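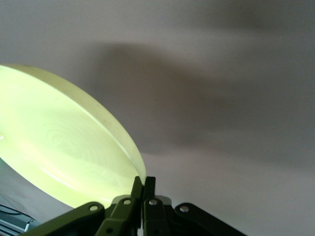
Equipment Review: Stiseo Two-Finger Gripper, Wrist-Camera Version

Reviewed for the Crenshaw Technical Center equipment list by Lilian Athumani
May 30, 2024

Scope

The Center operates one handling cell, known internally as Cell 5, in which a single arm lifts thin plastic items and presents them for inspection. The original gripper was replaced in March with the Stiseo unit. This review covers installation, routine care and one repair. Arm software is covered separately.

Installation

Mechanical fitting was completed by Stuart Oakley and Kibet Muriithi in one morning. The adapter plate supplied by Zotamlow matched the wrist flange without modification. The printed instructions are clear on bolt order but give no tightening values for the finger links, and these had to be requested from the supplier by e-mail.

Cable routing took longer than the mechanical work. The supplied clips hold the camera lead too close to the left link arm, and at full opening the lead was pinched. The Center now fixes the lead further back on the wrist with a slack loop, and recommends the same to other users.

Setup of the grip

The translucent yellow-green disc used in the Center's acceptance check is held at the rim between two narrow fingertips. A thick, rounded rim is a fair test of alignment – if one tip sits higher than the other, the disc turns slowly in the grip during a long hold. The factory setting was slightly uneven and was corrected by loosening the link screws, closing the fingers on a gauge block and retightening.

The domed silver screw heads on the finger links and link arms are easy to find against the dark green plastic and can be reached without removing the gripper from the arm. This is the best feature of the design. The recessed fastener lower on the central links is less convenient and requires a long driver, not supplied.

Routine care

Ashraf Abdel Hamid maintains the cell log. The present schedule calls for a wipe of the fingertips at the start of each shift, a check of the visible screws every 590 cycles, and a full alignment check every 3,000 cycles. The supplier's manual suggests a longer interval for the screws. In the Center's experience that interval is too long, and two screws were found loose at the first inspection.

Repair

At 3,724 cycles the right finger began to close late. Faisal Warraich traced the fault to wear at the lower pivot. The replacement pivot set arrived from Zotamlow within the week and was fitted on the bench. Removal of the central finger segments is straightforward, but the washers are of two thicknesses and are not marked. They should be laid out in order as they come off. Alignment was repeated afterward and the disc check was passed on the second attempt.

Remaining concerns

The matte plastic links show light scoring near the pivots. No cracks have been found. The spare parts list does not include the link arms as separate items, so damage to one would mean purchase of a full finger assembly.

Recommendation

Approved for continued use in Cell 5 under the schedule given above. Departments considering the unit for heavier work should look first at the Edus model, which has metal links and a higher price. Requests to view the cell log may be sent to the equipment office.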